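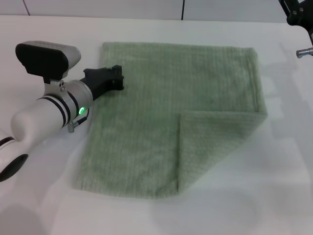

Ensinar o braço a dobrar toalha, do zero, por teleoperação

Guia rápido pra quem vai gravar demonstrações na bancada da Bovier. Escrevi correndo entre uma sessão e outra, então perdoem a bagunça. Se algo estiver desatualizado, corrijam direto na página.

O que precisa

Bancada limpa, toalha de treino, controles de mão carregados, pedal do lado direito da cadeira. Programa de gravação Zakonon aberto e logado na sua conta (na sua, não na do colega do turno anterior — já aconteceu e deu um trabalhão separar depois).

Toalha verde primeiro. Contrasta bem com o tampo branco e a câmera do punho pega a borda sem esforço. As claras ficam pra depois, quando a mão já estiver boa.

Antes de gravar

1. Ligar os braços, esperar o LED do punho ficar verde. Se piscar, desligar e ligar de novo. Piscou outra vez, chama alguém.

2. Conferir o cabo curto do punho. Tem que ter folga pra girar. Mexe devagar com o braço em modo livre, ida e volta.

3. Limpar a lente da câmera do punho. Pano seco, nada de álcool.

4. Abrir e fechar a garra 2 vezes pelo controle. Se a garra atrasar em relação ao dedo, recalibrar o gatilho no menu Dispositivos.

5. Segundo braço recolhido num canto, fora do caminho. Ele só entra na segunda parte do tutorial.

Posição da toalha

Não alinhar com a mesa! Todo mundo alinha. Se as demonstrações começam todas com a toalha retinha, o modelo aprende toalha retinha e se perde na primeira que cair torta. Joga, deixa meio enviesada, uma ponta já virada por cima de vez em quando. Ruga também pode. Só não pode bolo de pano, isso é outra tarefa e tem pasta própria.

Gravando

Aproximação. Vem pela esquerda, garra fechada ou quase, pontas baixando até perto da borda. Devagar no final. O erro clássico é descer rápido e empurrar o pano pra frente, aí a borda enruga e não tem mais o que pegar.

Abertura. Abre só o necessário. Garra muito aberta raspa no tampo.

Pega. Um dedo por baixo, outro por cima, pega pouco tecido. Pano felpudo agarra bem, não precisa apertar tudo. Se pegar duas camadas sem querer, solta e tenta de novo na mesma gravação — tentativa corrigida vale, e vale bastante. Só marca com a etiqueta "recuperação".

Levantar. Uns quatro dedos acima da mesa, o suficiente pra ponta descolar. Quem levanta demais faz a toalha inteira andar junto.

Levar. Movimento em arco, por cima, até a borda oposta. Não arrasta. Olho na tela do punho, não no braço de verdade, porque o modelo só vai ter as câmeras. No começo é estranho, da um pouco de enjoo. Passa.

Soltar. Abre, espera um instante, sobe reto. Se subir de lado a felpa engancha no dedo e desfaz a dobra.

Pedal pra encerrar. Volta pra posição inicial só depois do bipe.

E se já tem uma ponta dobrada?

Primeiro desvira. Pega a pontinha da aba, leva na diagonal pra fora, solta. Depois segue com a dobra normal. Isso tudo numa gravação só, com a etiqueta "aba". Se ficar um vinco levantado, tudo bem, não precisa passar a garra por cima. Tentei, piora.

Tempo e ritmo

Cada demonstração deve caber em 60 segundos. Passou disso, descarta, quase sempre é hesitação. E hesitação o modelo aprende direitinho: fica parado em cima do pano, pensando na vida.

O conjunto atual tem 1312 demonstrações aprovadas. Faltam principalmente as de ponta virada, então se estiver em dúvida do que gravar, grava essas. Um bloco rende por volta de 11 boas. Pausa entre os blocos, soltar os ombros, beber água.

Quando descartar

Garra bateu no tampo com força. Braço parou por limite de junta. Alguem passou a mão na frente da câmera. Toalha saiu da área. Controle perdeu sinal, mesmo que por um pisco.

Não descarta só porque a dobra ficou feia. Torta até dois dedos de diferença entra.

Problemas comuns

Braço tremendo na aproximação: baixa a escala de movimento no Zakonon pra metade. Normalmente é a mão de quem opera, não o motor.

Imagem do punho escura: confere se a exposição não voltou pro automático. O tampo branco engana o sensor.

Garra não fecha até o fim: limite de força antigo, do perfil Hamann. Troca pro perfil Ilteck, reinicia.

Arquivo não sobe: espera. Sério, espera. A fila de envio é lenta no fim da tarde e reenviar duplica tudo.

Dobra com os dois braços fica na parte 2, subo até dezembro.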